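20 April 2024
Laundry chore, bed to basket

Back on laundry, and I am enjoying it far more than I expected to! The question is the same one Darlene Charbonneau wrote on the whiteboard in December: can a machine clear a bed of clothes while you go make coffee? Not yet, but we're getting closer.

We have 322 attempts logged since the new grasp settings went in (778 if you count the old ones, and I wouldn't). The Renum planner is much calmer near the basket now. It used to stall over the rim and think about it for nearly 9 seconds.

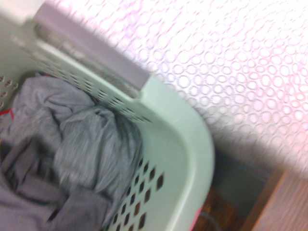 Gray knits are still my favorite test. They bunch up, so there's always a fold to grab, but one pinch can bring up three things at once, and the planner has no idea. Darlene wants to weigh each lift. I'd sooner try a little shake first, it's cheap and we could have it running tomorrow.

Dark on dark is the hard one. Where does one shirt stop and the next begin? I can barely tell myself, from a foot away.

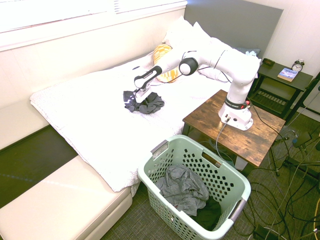 Going into the dark pile on the bed, green basket on the floor.

To do: rerun with the wrist angle 3 degrees flatter. Ask Salness about softer finger pads. Folding can wait, though I really, really want to try a towel.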